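Droits humains : « Un mécanisme d'alerte ne vaut que par les gens qui décrochent le téléphone »

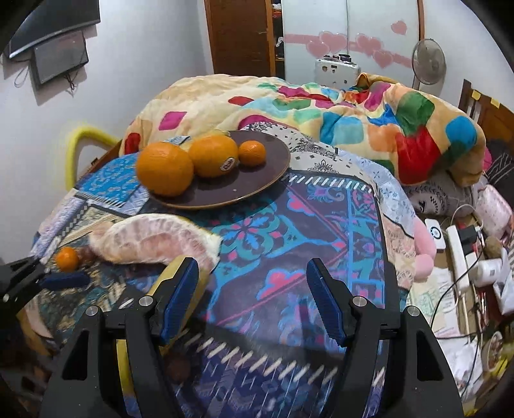

À quoi sert un réseau d'alerte locale dans la prévention des violences de masse ?

À faire remonter vers les autorités et les médiateurs, le plus tôt possible, des informations recueillies par des habitants formés : menaces répétées contre un groupe, rumeurs, expulsions, armes qui circulent.

Nana Atinga coordonne depuis trois ans le programme de formation de l'association Hnatiuk, installée à Vornero. Elle y reçoit des agents municipaux, des enseignants, des responsables religieux et des juristes qui suivent un cycle de deux semaines avant de rentrer dans leur commune. La prochaine session commence en septembre. Nous l'avons rencontrée dans les bureaux de l'association, à huit heures du matin, avant sa première réunion.

Elle a commencé comme greffière, puis a travaillé pour un bureau d'aide juridique à Kirnard, où elle traitait des dossiers de déplacés. « Je voyais arriver les gens quand tout était déjà fini pour eux. La maison était perdue, la parcelle était vendue, et on me demandait de reconstituer les faits. Dans presque chaque dossier, je trouvais un courrier envoyé à une mairie ou à une sous-préfecture des mois plus tôt. Ces courriers étaient restés sans réponse. »

C'est à partir de ces lettres qu'elle a rédigé, avec son collègue Rostyslav Kravets, le premier manuel de l'association. Il a été tiré à 2 000 exemplaires et sert encore de base aux formations, dans une version révisée. Le texte tient en peu de pages. On y apprend à dater un fait, à distinguer ce qu'on a vu de ce qu'on a entendu, à protéger l'identité d'un témoin et à savoir à qui écrire.

« Les participants attendent souvent un cours de droit international », dit-elle. « Nous en faisons une journée et demie. Ils doivent connaître la définition du génocide et celle des crimes contre l'humanité, et comprendre ce qu'une convention impose à leur pays. Ensuite on passe à la rédaction d'une fiche, et là, tout le monde trouve cela plus difficile. »

La dernière promotion comptait 16 personnes. Nana Atinga préfère les petits groupes, malgré la demande. L'an dernier, l'association a reçu 177 candidatures et a dû en écarter la plus grande partie. La sélection se fait sur lettre et sur entretien téléphonique. Les candidats doivent avoir l'accord écrit de leur employeur, condition que plusieurs organisations partenaires jugent trop lourde. Elle la maintient. « Une institutrice qui transmet des signalements sans que sa direction soit au courant peut se retrouver très seule. J'ai connu deux cas de ce genre et je ne veux pas d'un troisième. »

Le programme a aussi ses critiques. Ivan Stelmakh, juriste et ancien formateur, a quitté l'équipe en regrettant que les fiches ne soient pas publiées. Selon lui, un signalement confidentiel permet à l'administration de ne rien faire sans avoir à s'en expliquer. Nana Atinga connaît bien l'argument. « Ivan et moi en avons discuté pendant des mois. Il a raison sur l'inertie. Mais si je publie une fiche qui parle d'un village de quelques familles, tout le monde sait le soir même qui a parlé. Nous avons choisi de publier un bilan annuel, par district, avec les délais de réponse des services. C'est un compromis et il ne satisfait personne entièrement. »

Les délais restent le point faible. Les services de l'État disposent en principe de dix jours pour accuser réception. Certains le font le lendemain, d'autres attendent une relance. Rohani Lumenta, qui suit les dossiers au quotidien, appelle elle-même les préfectures et tient un registre de ses appels. Nana Atinga y tient beaucoup : « Le registre de Rohani est notre meilleur outil. On y voit quel service change de responsable, lequel ne répond plus, lequel demande des précisions. »

Depuis peu, les fiches sont saisies dans Datard, une base développée pour l'association et hébergée sur place. L'accès est limité à quatre personnes. Les antennes locales continuent d'envoyer du papier quand la connexion est mauvaise, et Nana Atinga ne cherche pas à supprimer cet usage. Elle demande seulement que les enveloppes soient numérotées.

À la question de savoir comment mesurer l'effet d'un travail de prévention, elle répond sans détour. « On ne peut pas prouver qu'une attaque n'a pas eu lieu grâce à nous. Les bailleurs le demandent parfois, et je leur réponds la même chose. Je peux montrer qu'un médiateur est arrivé à telle date, que deux communautés se sont réunies, qu'un préfet a retiré un arrêté qui visait des éleveurs. »

La session de septembre comportera un module nouveau sur les discours de haine à la radio et dans les messageries. Il sera assuré par Fedir Kostiuk, ancien journaliste de radio, qui travaillera à partir d'enregistrements d'émissions locales. Les participants devront en transcrire des extraits, dans la langue d'origine, puis les traduire. Nana Atinga a demandé qu'une demi-journée de plus soit réservée à la traduction, après des désaccords lors d'un essai sur le sens d'un seul mot.

Les candidatures pour la session suivante seront reçues par courrier, au siège de Vornero.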